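Friday, March 31, 2023

Up at six. Rain until nine, then dry enough to carry things from the car without covering them. Ya-wen had left the key in the meter box as agreed, together with a note about the radiator valve, which still knocks when the heating comes on. Bled it. It knocks less.

Spent the morning on the surface. The white panel shows every wipe mark, and my first pass with the Trinberg spray left a film that only came up when I looked along it from the window side. Second pass with plain warm water and a drop of vinegar, third with a dry cloth folded in four. Still some streaking toward the middle. I have stopped at three passes. A fourth on Tuesday made it worse.

Measured the board again before putting it down. It is 35 cm on the long side, so the bowls fit next to each other with very little to spare. Flor thinks a larger board would be easier to work with, and she is probably right, but the Wynne catalog wants over 195 for the next size up and I am not paying that for a piece of wood. Rubbed it with oil last night and left it standing on edge. No smell this morning.

Bowls out after lunch. The order I have settled on is board first, lower left, then the bowls onto it, white ones kept apart from anything with a colored glaze. Mỹ Quan prefers to stack everything and sort later. Her way is quicker by a few minutes and costs a chipped rim every month or so - the last one was the Lokarau bowl, which I had owned since July.

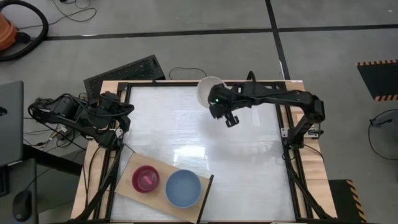

Afternoon. Two bowls on the board, a white one up on its side near the far edge.

Normunds called at three about the shelf brackets. He has 13 of the short type and wants to know if I will take all of them. Told him I would take eight. He will bring the lot anyway.

Floor tiles next. Swept, then mopped with the gray bucket, changing the water twice. The long black line is easier to clean than the tiles next to it, where grit collects. Used an old toothbrush on the worst part and gave up after a yard.

Ynyr Gittins returned the Flisance kettle. Descaled, he says. Boiled it once and found flakes in the bottom, so it is standing full of citric acid solution until morning.

Supper was soup and the end of the rye loaf. Washed up at once and dried by hand - the rack is still at Flor's.

To do: felt pads, dish rack, second dry cloth, ask Ya-wen where the stopcock is.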